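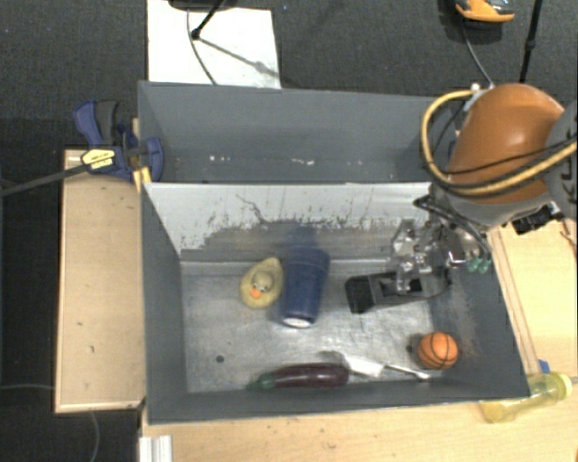
Abbildung 5: Gebrauchsspuren an Behälterflächen. Grauer Behälter mit zwei Fächern, vorn unter anderem eine gelbe Gummiente.

4 Gebrauchsspuren und Kaufbereitschaft im Gebrauchtwarenhandel

4.1 Ausgangspunkt und Begriffe

Der Handel mit gebrauchten Haushaltswaren und Spielsachen ist in der Literatur überwiegend über den Preis beschrieben worden. Wer gebraucht kauft, nimmt nach dieser Lesart einen Mangel in Kauf und erhält dafür einen Nachlass. Für Kleidung und Möbel ist das Bild inzwischen differenzierter, für Kleinteile aus Küche, Bad und Kinderzimmer fehlen vergleichbare Arbeiten weitgehend. Der vorliegende Abschnitt fragt deshalb, welche Spuren früherer Nutzung Kundinnen und Kunden überhaupt bemerken, wie sie diese deuten und ob die Umgebung der Ware in das Urteil eingeht.

Wir unterscheiden im Folgenden zwischen Abnutzung und Verschmutzung. Als Abnutzung gelten dauerhafte Veränderungen einer Oberfläche, die durch Reinigung nicht zu beseitigen sind, etwa Kratzer, matte Stellen, abgeriebene Farbe oder Verfärbungen des Materials selbst. Verschmutzung bezeichnet Auflagerungen, die sich grundsätzlich entfernen lassen. Die Trennung ist analytisch sauber, im Verkaufsraum ist sie es nicht. Ein dunkler Punkt auf einer hellen Fläche kann beides sein, und aus der üblichen Betrachtungsentfernung lässt sich oft nicht entscheiden, womit man es zu tun hat. Solche Fälle führen wir als unbestimmte Spuren.

Eine zweite Unterscheidung betrifft den Ort der Spur. Warenspuren liegen am angebotenen Gegenstand, Umgebungsspuren an dem Regal, Korb oder Behälter, in dem er liegt. Die Ladenforschung hat sich mit Umgebungsspuren vor allem im Lebensmittelhandel befasst, wo Hygienevorschriften den Spielraum eng halten. Im Gebrauchtwarenhandel werden Warenträger dagegen häufig lange weiterverwendet und selten nach ihrem Aussehen ausgewählt. Kratzer, abgescheuerte Farbe und wolkige, blanke Stellen, wie sie Abbildung 5 an Trennwand und Boden erkennen lässt, fallen nach unserer Einteilung unter die Umgebungsspuren. Die weißen Sprenkel im hinteren Fach und der kleine dunkle Fleck vorn wären unbestimmt.

4.2 Erhebung

Die Befragung fand in vier Geschäften statt, die hier unter den Decknamen Palix, Pimar, Picard und Pesley geführt werden. Palix und Pimar liegen in Innenstadtlage und verkaufen ein gemischtes Sortiment mit hohem Anteil an Geschirr. Picard ist ein großflächiger Betrieb am Stadtrand, in dem Spielsachen und Badartikel einen eigenen Bereich haben. Pesley ist das kleinste der Geschäfte und nimmt Ware nur nach vorheriger Durchsicht an. Alle Betriebe arbeiten mit festen Preisen, verhandelt wird an der Kasse nicht.

Ausgegeben wurden 500 Fragebögen, jeweils am Ausgang und unabhängig davon, ob die angesprochene Person etwas gekauft hatte. Auswertbar waren 316. Als nicht auswertbar galten Bögen, bei denen der Block zur Wahrnehmung von Spuren ganz oder überwiegend leer geblieben war. Fehlende Angaben zu Alter oder Haushaltsgröße führten nicht zum Ausschluss. Die Befragung begann im Oktober und endete im Dezember, wobei im letzten Monat nach Rücksprache mit den Betrieben nur vormittags befragt wurde, um den Kassenbereich freizuhalten.

Die geschlossenen Fragen verwendeten eine Skala von 1 (stört gar nicht) bis 5 (stört sehr). Beurteilt wurden kurze schriftliche Beschreibungen, keine Fotografien. Die Entscheidung gegen Bildmaterial geht auf einen Vorversuch zurück, in dem die Befragten vor allem über die Beleuchtung der Aufnahmen sprachen. Ergänzend enthielt der Bogen ein freies Feld mit der Aufforderung, den zuletzt in die Hand genommenen und wieder zurückgelegten Gegenstand zu nennen und den Grund anzugeben. Die Antworten in diesem Feld wurden von zwei Personen getrennt kodiert. Abweichende Kodierungen wurden besprochen und, wo keine Einigung möglich war, der Restkategorie zugewiesen.

4.3 Bewertung der Warenspuren

Abnutzung an der Ware wird insgesamt milder beurteilt als Verschmutzung. Das entspricht der Erwartung und gilt in allen Geschäften. Auffällig ist aber, wie stark das Urteil mit der Warengruppe wechselt. Bei Töpfen und Pfannen stören Kratzer auf der Außenseite kaum, auf der Innenseite dagegen deutlich, auch wenn der Fragebogen ausdrücklich eine unbeschichtete Oberfläche nennt. Bei Bechern und Tassen verläuft die Grenze am Rand: Eine abgestoßene Stelle am Fuß wird hingenommen, dieselbe Stelle an der Trinkkante führt bei den meisten Befragten zum höchsten Skalenwert.

Bei Spielsachen liegen die Verhältnisse anders. Ausgeblichene Farben und abgegriffene Kanten werden hier teils sogar als Hinweis auf Haltbarkeit gelesen. Mehrere Befragte schrieben sinngemäß, ein Spielzeug, das schon ein Kind überstanden habe, werde auch ein zweites überstehen. Diese Haltung endet bei Gegenständen mit Öffnungen oder Hohlräumen. Für Badespielzeug wurde fast durchgehend gefragt, was sich im Inneren befinde, und zwar auch dann, wenn die Beschreibung eine einwandfreie Außenseite angab. Die sichtbare Oberfläche verliert hier ihre Funktion als Beleg. Bei Picard, dem einzigen Geschäft mit eigenem Badbereich, wurde dieser Einwand am häufigsten genannt.

Unbestimmte Spuren nehmen eine Sonderstellung ein. Sie werden strenger beurteilt als eindeutige Abnutzung und in manchen Warengruppen ebenso streng wie eindeutige Verschmutzung. Vermeulen beschreibt für gebrauchte Küchengeräte einen ähnlichen Befund und deutet ihn als Vorsichtsregel: Solange eine Spur nicht erklärt werden kann, wird die ungünstigere Erklärung angenommen. Unsere freien Antworten stützen diese Deutung teilweise. Häufig heißt es dort, man habe nicht gewusst, ob der Fleck abgehe. Den Versuch, ihn im Geschäft abzuwischen, erwähnen nur wenige.

4.4 Bewertung der Umgebungsspuren

Direkt nach dem Zustand von Regalen und Behältern gefragt, gab die Mehrheit an, darauf nicht zu achten. Die Skalenwerte liegen für alle beschriebenen Umgebungsspuren im unteren Bereich, mit Ausnahme klebriger Flächen und feuchter Böden. Kratzer an Metallflächen wurden am wenigsten beanstandet. Nach diesen Antworten allein wäre der Warenträger für das Urteil weitgehend bedeutungslos.

Die freien Antworten ergeben ein anderes Bild. Unter den Gründen für das Zurücklegen eines Gegenstands findet sich der Ort, an dem er lag, wiederholt und in allen Betrieben. Die Formulierungen sind meist beiläufig. Genannt werden eine Kiste, in der "alles durcheinander" war, ein Korb, der "nach Keller aussah", und ein Regalboden, auf dem sich die Abdrücke früherer Ware abzeichneten. In keinem dieser Fälle wurde ein Mangel am Gegenstand selbst angegeben. Wir schließen daraus, dass Umgebungsspuren wirksam sind, in der direkten Abfrage aber unterschätzt werden. Vergleichbare Lücken zwischen geschlossenen und offenen Antworten sind aus der Forschung zu Gerüchen in Verkaufsräumen bekannt.

Zwischen den Geschäften bestehen Unterschiede. Bei Pesley, wo die Ware einzeln auf offenen Borden steht, spielt der Warenträger in den freien Antworten kaum eine Rolle. Bei Pimar liegt Kleinware in tiefen Behältern, und dort häufen sich die Nennungen. Ob dies am Zustand der Behälter liegt oder an der Art der Präsentation, können wir mit unseren Daten nicht trennen. Lose in einem Behälter liegende Gegenstände berühren sich, müssen beiseitegeschoben werden und werden von vielen Händen angefasst. Die Abwertung könnte sich ebenso auf diese Umstände beziehen wie auf Kratzer und Flecken.

Das Personal der vier Betriebe wurde nicht systematisch befragt, es liegen jedoch Notizen aus Gesprächen vor. Übereinstimmend wurde berichtet, dass Kundinnen und Kunden in Behältern länger suchen als an Regalen und dabei mehr Gegenstände in die Hand nehmen. Bei Palix sah man darin einen Vorteil, weil mehr Kleinware mitgenommen werde. Bei Picard überwog der Ärger über zerbrochene Stücke. Eine regelmäßige Erneuerung der Warenträger war in keinem der Geschäfte vorgesehen, gereinigt wurde nach Bedarf.

4.5 Einschränkungen

Die Stichprobe ist nicht repräsentativ. Befragt wurden Personen, die ein Gebrauchtwarengeschäft bereits betreten hatten, und damit vermutlich eine Gruppe mit vergleichsweise geringer Scheu vor Gebrauchsspuren. Wer solche Geschäfte grundsätzlich meidet, kommt in den Daten nicht vor. Die Beschränkung auf den Vormittag im letzten Erhebungsmonat dürfte zudem Berufstätige benachteiligt haben.

Hinzu kommt, dass schriftliche Beschreibungen eine Eindeutigkeit herstellen, die es vor dem Regal nicht gibt. Die Formulierung "ein Kratzer auf der Außenseite" nimmt den Befragten die Entscheidung ab, ob sie einen Kratzer, ein Haar oder einen Rückstand vor sich haben. Gerade die unbestimmten Spuren waren auf diese Weise schwer abzubilden. Wir haben sie als "Fleck unbekannter Herkunft" beschrieben, was vermutlich bedrohlicher klingt, als ein kleiner dunkler Punkt im Laden wirkt. Die strengen Urteile in dieser Gruppe sind entsprechend vorsichtig zu lesen.

Auch das freie Feld hat seine Grenzen. Gefragt war nach dem zuletzt zurückgelegten Gegenstand, und manche Befragte nannten erkennbar einen, an den sie sich besonders gut erinnerten. Kuriose Stücke sind deshalb wohl überrepräsentiert. Angaben zum Preis als Grund des Zurücklegens waren seltener als erwartet - möglicherweise, weil der Fragebogen zuvor ausführlich von Oberflächen gehandelt hatte. Eine Fassung mit umgekehrter Reihenfolge der Blöcke lag nicht vor. Für die Auswertung nach Warengruppen im folgenden Abschnitt werden die Preisnennungen gesondert ausgewiesen.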